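March 4, 2024
Teleop bench, teardown task, day notes

Started late, the control PC wanted updates. Rest of the morning went on getting the leader arm to home properly. It kept coming up with the wrist joint offset, so the follower would lurch the moment I closed the clutch. Not a big lurch but you do not want it over an open chassis. Power cycled, no change. Reseated the encoder connector on the leader wrist, homed clean after that. If it comes back, check that connector first before touching the calibration file. I wasted a good while in the calibration file.

Put the old calibration file back, by the way. Mine is saved next to it with "scratch" in the name. Do not load it.

Plan for today was memory module removal by remote control, full demos start to finish, then the same thing by hand guiding to see which gives cleaner recordings. Got through the first and part of the second.

Remote control first.

Clutch scaling at default is too coarse for anything inside the case. Hand moves a little, fingers move a lot, and by the time you notice you are pushing on the board. Turned scaling down to half. Better inside but now the trip from the tray to the case takes forever and I have to re-clutch over and over. Every re-clutch shows up in the recording as a flat spot. The Sangkhawat replay script trims flats at the start and end of a demo but leaves the ones in the middle, so playback has these dumb little pauses. Need either two scaling levels on the foot pedal or a trim that handles the middle. Pedal is probably easier. Trimming the middle worries me, some of the pauses are real, like waiting for the fingers to settle before closing.

Also latency. Felt worse after lunch than before. Somebody had a big copy going on the same switch. Moved the leader to its own cable and it felt fine again, did not measure it. Should measure it.

Force limit: tripped twice on the first module. Both times I was coming down at a slant with one finger touching the slot end before the other was anywhere. Protective stop, back off, reset, start the demo over. Those demos are in the rejected folder, don't delete them, I think failed approaches are useful and we threw out too many in the last round. 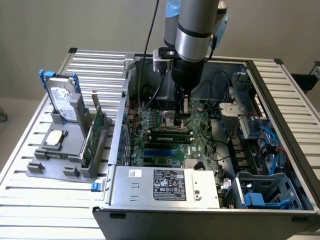

Approach angle is the whole game with this task. The wrist has to be square to the board before the fingers go below the level of the case walls, and then straight down, no steering on the way. If you fix the angle late you do it with the fingers already between things and there isn't room. With this chassis the power supply takes up the near side and the SATA cables run down the right, so the good way in is from over the socket, fingers pointing straight down, and then a short sideways move to the two memory modules just below it. Tried coming over the drive cage instead because it looked shorter on the leader side. Don't. The wiring is right there and a finger only has to hook one loop. I did that three demos running before admitting the long way was the right way, so the early ones in the folder have a different path than the later ones. Tagged them path_b. Do not mix path_b with the rest for training, or do it on purpose and write down that you did.

Module latches are a separate problem. Pushing a latch open wants one fingertip, gripper mostly closed, and a small downward-outward push. By remote control I can't feel the click at all. I was going off the force readout in the corner of the screen, which lags enough that I overshoot. Ended up listening for it. That works but whoever plays the demo back has no ear, so the recording just looks like I push for a while and stop for no reason. Idea: log the force signal at the full rate for the latch part only, and mark the drop after the peak as the event. The Avero logger can do it on a trigger I think, have not read that page of the manual yet.

Grip on the module itself. Narrow fingers are right for getting in, not great for holding on. Module wants to pivot around the grip if you catch it off center. Pull comes out crooked, one end first. With a person that is fine, you wiggle it. Here the wiggle reads as noise and the policy from last round learned the noise. It did the wiggle in free air over the tray! So house rule for now, no wiggling. If it doesn't come straight up, open, re-grip at center, go again, and keep the demo if the second try is clean.

Hand guiding, after lunch.

Much nicer to do. You feel everything, the latch click comes right up through the wrist, and nobody has to re-clutch. First clean removal took no time compared to remote. But problems:

- Arm droops slightly when I let go in free drive. Payload setting was still for the old gripper. Entered the new mass, droop went away mostly. There is still a bit when the elbow is far out.
- My hand is on the wrist the whole time so the force readings are me plus the contact, all mixed up. Useless for the latch event unless we put the sensor below where I hold, or I hold higher up. Holding higher is awkward, you lose the fine control.
- My arm gets in the camera view. Every demo by hand has a sleeve in it. Replaying the trajectory with nobody in view and recording that pass is the obvious fix, costs double the time and the module has to go back in exactly the same place.
- Gripper open/close is on a button on the pendant, which I held in the left hand. Fine for one or two, clumsy after that. Want it on the pedal too. Pedal is getting crowded.

Did the replay trick to check it. Replayed 5 of the hand guided demos with nobody touching the arm. Removal was good on most of them, one stopped itself at the latch, tiny position error, finger landed on top instead of behind. So replays are not free data, each one has to be watched and passed or failed like a new one. I did watch them all, notes are in the sheet.

Holder tray. The printed one is okay. Drive stands fine in its spot. Cards stand up fine too as long as the bracket end goes in first, if you lower it level it catches and leans. For card demos I want the slot a bit wider at the top, a lead-in, a chamfer is enough. Will change the model and print again in the same gray, the vision people asked us not to change colors halfway through a set and they are right. The small pocket is ok as is.

Tray position. It is not fixed down! I bumped it between demos and didnt notice until the place step started landing off to one side. Some unknown number of demos before that are slightly shifted. Not the end of the world, variation is good, but it should be variation we chose. Bolt it to the slats tomorrow, or at least put stops against two sides. Same for the chassis honestly, it's heavy enough that it stays put for light work but pulling a card might shift it. Check before card demos.

Reset routine. Putting the modules back by hand between demos is where all the time goes. Also where the mistakes go, I seated one not fully and the next demo came out super easy, no latch force to speak of. Rejected that one. Suggest: after reseating, press both ends, look at both latches, then say "ready" out loud and only then start recording. Sounds silly but the recordings have audio and it makes it easy to find the start.

On the script naming: the folder names now go task, method, path, counter. Remote is "rc", hand guided is "hg". Whoever used "hand" for remote in the last batch (hand controller I guess?) please stop, it cost me half an hour sorting them apart.

Question for the Premard call. Can their controller stream the joint torques while in free drive or only in position mode. If yes, then the mixed up force issue is partly solvable without moving the sensor. If no, we move the sensor and redo the flange stack, which pushes the card task out. The Kasosstead site wants to see card removal by May so I'd like to know this week.

Current opinion, could change. Remote for anything where the force signal matters, slow as it is. Hand guiding for the big moves, tray to case and back, where my hand on the wrist does no harm. Stitching one onto the other needs a clean handover pose, above the case, wrist already square. Set one up and saved it as "over_socket". Stitched 2 demos as a test, the joint between them is visible as a small velocity step, needs blending. Did not get to that.

Tomorrow
bolt tray down
pedal: scaling toggle + gripper
measure latency properly, quiet network and busy network
read the Avero trigger page
more path_a demos, no wiggle
blend at the handover
try the left hand as lead for hand guiding, may keep the sleeve out of the camera
find out who has the good torque driver

Left the arm parked high, brakes on, leader unplugged. Data copied to the server, second copy on the drive in the drawer. Sheet is up to date exept the last two hg demos, those I'll fill in from the audio.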